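회사 소개

Emero는 로봇 매니퓰레이션용 소프트웨어를 개발하는 회사입니다. 인식, 모션 플래닝, 실시간 제어, 그리고 이 세 가지를 묶는 개발 도구를 만듭니다. 로봇 본체와 그리퍼는 제작하지 않습니다. 고객이 보유한 하드웨어 위에서 동작하는 소프트웨어 계층이 당사의 제품입니다.

본사와 시험실은 Jevutville에 있습니다. 인원은 94명이며 대부분이 소프트웨어 엔지니어입니다. 조직은 인식, 플래닝, 제어, 툴링, 현장 적용의 다섯 개 그룹으로 나뉩니다. 직급 체계는 두지 않고, 모듈별 책임자를 지정해 설계 변경과 릴리스 승인 권한을 부여합니다.

사업 범위

당사가 다루는 대상은 형상이 고정되지 않은 물체입니다. 의류, 직물, 포장재, 케이블류가 여기에 해당합니다. 강체는 위치와 자세 여섯 개 변수로 상태를 기술할 수 있으나 직물은 그렇지 않습니다. 같은 옷이라도 놓을 때마다 접힘과 가림이 달라지고, 집는 순간 형상이 다시 바뀝니다. 사전에 등록한 CAD 모델과 대조하는 방식은 적용 범위가 좁습니다.

초기에는 박스 피킹용 경로 계획 모듈을 납품했습니다. 이후 세탁물 분류와 의류 반품 처리 공정에서 문의가 늘면서 변형 물체 쪽으로 개발 인력을 옮겼습니다. 박스 피킹 모듈은 유지보수만 제공하며 신규 라이선스는 판매하지 않습니다.

제품

Drorkia는 양팔 로봇용 제어 및 플래닝 런타임입니다. 두 팔의 궤적을 하나의 최적화 문제로 풀고, 팔과 팔 사이, 팔과 작업대 사이의 충돌 제약을 함께 처리합니다. 상위 플래너가 목표를 갱신하는 주기와 하위 제어 루프의 주기는 분리되어 있습니다. 플래너 응답이 늦어지면 제어기는 마지막으로 검증된 궤적의 감속 구간으로 넘어가며, 새 궤적이 들어올 때까지 그 상태를 유지합니다. 힘 제어는 관절 토크 추정값 또는 외장 힘 센서 입력 중 하나를 선택해 사용합니다.

Drorkia의 버전 2에서는 작업 기술 방식을 바꾸었습니다. 이전 버전은 상태 머신을 코드로 직접 작성해야 했고, 예외 분기가 늘어날수록 검토가 어려웠습니다. 현재는 행동 트리를 선언 파일로 작성하고, 각 노드에 진입 조건과 실패 시 복귀 지점을 명시합니다. 기존 상태 머신은 변환기로 옮길 수 있으나, 전역 변수로 상태를 공유한 코드는 수동 수정이 필요합니다.

Tavares는 인식 모듈입니다. 손목 카메라와 고정 카메라의 영상을 입력으로 받아 물체 영역 분할, 파지 후보, 직물의 경계와 접힘 추정 결과를 출력합니다. 모든 출력에는 신뢰도 값이 붙습니다. 신뢰도가 임계값보다 낮으면 플래너는 파지를 시도하지 않고 시점을 옮겨 다시 관측하도록 요청합니다. 임계값은 고객이 조정할 수 있으며, 기본값은 보수적으로 설정되어 있습니다.

두 제품은 개별 구매가 가능합니다. Tavares의 출력 형식은 공개되어 있어 타사 플래너와 연결할 수 있고, Drorkia 역시 외부 인식 모듈의 결과를 받을 수 있습니다. 연동용 메시지 정의와 샘플 노드는 라이선스 계약 후 저장소 접근 권한과 함께 제공합니다.

개발 도구

로그 기록기, 재생기, 시뮬레이션 브리지, 캘리브레이션 도구를 제품에 포함해 배포합니다. 현장에서 가장 사용 빈도가 높은 것은 재생기입니다. 카메라 영상, 관절 상태, 플래너 내부 변수를 공통 시간축에 정렬하고, 임의 시점에서 플래너를 다시 실행해 당시 출력과 비교합니다. 장애 보고에는 이 로그를 첨부하도록 요청드리고 있습니다. 로그가 없는 보고는 재현 단계에서 지연되는 경우가 많습니다.

캘리브레이션 도구는 손목 카메라와 그리퍼 사이의 변환, 그리고 양팔 베이스 사이의 변환을 함께 추정합니다. 브래킷을 분해했거나 카메라를 교체한 뒤에는 반드시 다시 수행해야 합니다. 추정 잔차가 허용 범위를 넘으면 런타임이 자동 모드 진입을 거부합니다.

시험과 검증

회귀 시험은 시뮬레이션과 실기 두 단계로 구성됩니다. 시뮬레이션 시나리오는 223개이며 모든 병합 요청에 대해 실행합니다. 실기 시험은 야간에 수행하고, 항목은 65개입니다. 시뮬레이터의 직물 모델은 마찰과 두께 방향 압축을 단순화한 것이므로 파지 성공 여부의 최종 판정에는 사용하지 않습니다. 시뮬레이션은 충돌 검사, 시간 제약, 복귀 로직 확인에 한정해 씁니다.

실기 시험에서는 골지 허리단이 있는 회색 니트 의류처럼 부위별로 두께와 신축성이 다른 품목을 별도 항목으로 관리합니다. 몸판과 허리단은 같은 폐합력에서도 미끄러짐 특성이 다르고, 뭉친 상태로 집으면 여러 겹이 한꺼번에 물립니다. 색이 비슷한 천 위에서 의류의 윤곽을 분리하는 조건도 같은 항목군에 넣었습니다.
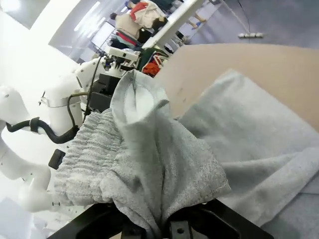
겹 수 추정은 현재 인식 그룹의 주요 과제입니다. 손목 시점에서는 바깥쪽 면만 관측되는 경우가 많아, 그리퍼 개도와 파지 전후의 영상 변화를 함께 입력으로 사용하는 방식을 검토하고 있습니다. 영상만 사용하는 기존 추정기는 기준선으로 남겨 두며, 비교 결과가 확정되기 전까지 제품 기본 구성은 바꾸지 않습니다.

시험 결과는 성공률 하나로 요약하지 않습니다. 파지 실패, 과다 파지, 시간 초과, 플래너 거부를 구분해 기록하고 릴리스 노트에 항목별로 공개합니다. 이전 릴리스보다 나빠진 항목이 있으면 원인과 수정 예정 여부를 함께 적습니다.

릴리스와 지원

정기 릴리스와 장기 지원 릴리스를 구분해 운영합니다. 생산 라인에는 장기 지원 릴리스 사용을 권장합니다. 안전 기능은 로봇 제조사의 인증된 안전 제어기가 담당하며, 당사 소프트웨어는 이를 대체하지 않습니다. 비상 정지 회로와 속도 감시 설정은 적용 전에 고객의 안전 담당자가 확인해야 합니다.

기술 지원은 계약 고객에게 제공합니다. 원격 지원이 기본이고, 초기 설치와 캘리브레이션은 현장 적용 그룹이 방문해 진행할 수 있습니다. 지원 요청 시 런타임 버전, 로봇 모델, 그리퍼 종류, 로그 파일을 포함해 주십시오.

채용

제어 그룹과 툴링 그룹에서 엔지니어를 모집합니다. 제어 직무는 C++ 실시간 코드 작성 경험을, 툴링 직무는 대용량 시계열 데이터 처리 경험을 요구합니다. 전형은 서류 검토, 코드 리뷰 과제, 기술 면접 순서로 진행합니다. 서류 접수는 5월 말까지이며 면접은 화상으로 실시합니다.

최종 수정: 2020년 4월 29일 수요일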